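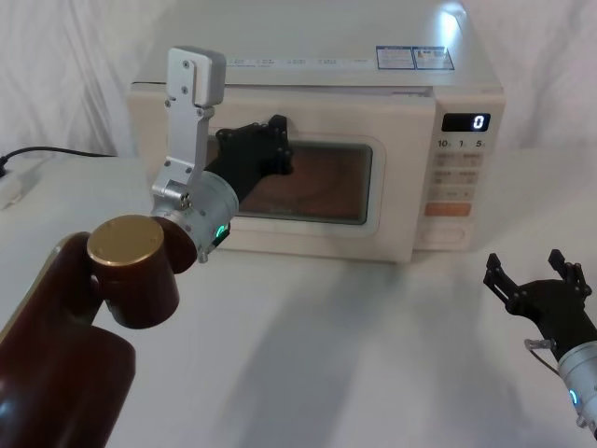
共用給湯室の電気設備更新に伴う利用区分の見直しについて、管理事務局よりご連絡いたします。ウィンデール館の給湯室は、開館以来、各階とも同一の回路から給電しておりますが、近年は持ち込み機器が増え、昼休みの時間帯にブレーカーが落ちる事例が続いております。六月の調査では、設置機器の多くについて、定格消費電力の届出がなされていないことが判明いたしました。届出にあたっては、機器に付された表示をご確認ください。クリーム色の電子レンジのように、天面の手前寄りに青枠のラベルや細かな文字の表示が貼られている機種もあれば、背面や底面に表示のある機種もございます。天面のラベルは注意書きのみの場合がありますので、定格の記載が見当たらないときは、取扱説明書により補ってください。

届出の対象は、電子レンジ、電気ケトル、コーヒーメーカー、トースターその他の電熱機器とし、冷蔵庫は従前どおり別様式といたします。様式は事務局窓口および共有フォルダ「エセン」に用意しております。届出のない機器につきましては、更新工事の完了後、給湯室のコンセントへの接続をお断りすることがございます。

なお、本件に関し、先にタピア棟の入居団体より次のご照会をいただいておりますので、全文を引用のうえ回答申し上げます。

> 管理事務局 御中
>
> 平素よりお世話になっております。タピア棟二階の入居団体でございます。
> 給湯室の利用区分案を拝見いたしました。当団体では職員34名が交替で昼食をとっており、案のとおり一回路につき電熱機器一台までの同時使用となりますと、休憩時間内に全員が温めを終えることは困難と存じます。
> つきましては、次の点につきご教示ください。
> 一、同時使用の制限は終日適用されるのか、昼の時間帯に限られるのか。
> 二、団体の執務室内に電子レンジを移設することは認められるか。
> 三、工事期間中の代替設備の有無。
> また、給湯室の清掃当番表が四月から更新されておりません。あわせてご確認いただければ幸いです。

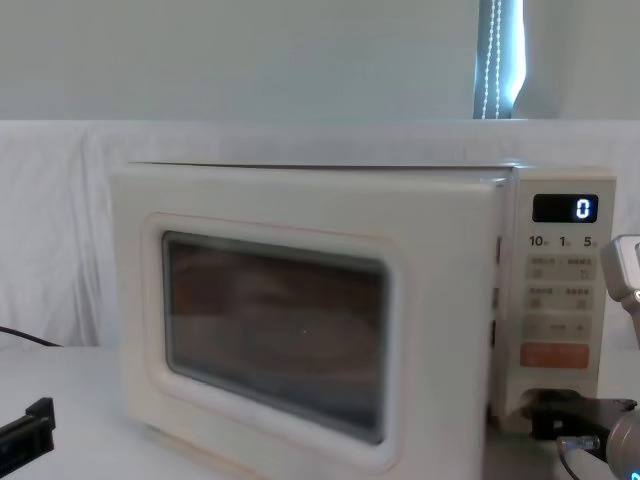 ご照会の第一点につきましては、制限の適用は正午から午後一時三十分までといたします。これ以外の時間帯は、従前どおりご利用いただけます。ただし、電気ケトルと他の電熱機器を同一の延長コードに接続することは、時間帯を問わずお控えください。

第二点の執務室内への移設は、専用コンセントを備えた室に限り、書面による申請を経て認めることといたします。タピア棟二階では、北側の小会議室がこれに該当いたします。廊下および階段室への設置は、避難経路の確保の観点から認められません。申請書には、機器の定格消費電力、設置予定箇所の略図、使用責任者の連絡先をご記入ください。審査には30日を要しますので、年度内の移設をご希望の団体は早めにご提出願います。

第三点につきましては、工事期間中、シュトゥルカウ館一階の談話室を開放いたします。座席は40席でございます。同室の利用に予約は要しませんが、飲食後のごみは各団体にてお持ち帰りください。鍵の貸出しは行いませんので、閉室中にご利用を希望される場合は事務局までお申し出ください。

清掃当番表の件は、ご指摘のとおり更新が滞っておりました。お詫び申し上げますとともに、改訂版を各階の掲示板に掲出いたします。

工事日程の詳細は、施工業者との調整が済み次第、本メーリングリストにて改めてお知らせいたします。利用区分案に対するご意見は、件名に「給湯室」と明記のうえ、本メールへの返信にてお寄せください。

ウィンデール館・タピア棟 管理事務局
2019年11月20日

閲覧 80　共有 4　コメント 3

コメント

タピア棟三階入居者
小会議室の専用コンセントは、現在プロジェクターに使用しているものと同じでしょうか。会議の予定と重なる場合の扱いもお示しください。

管理事務局
別系統でございます。会議中の使用については、申請時に個別に協議いたします。

ウィンデール館一階
談話室の件、承知いたしました。届出書を共有フォルダに提出済みです。

最近の投稿
・駐輪場の区画線引き直しについて
・Re: 来客用入館証の返却のお願い
・シュトゥルカウ館 空調の冬季運転開始
・共有フォルダ「エセン」容量超過のお知らせ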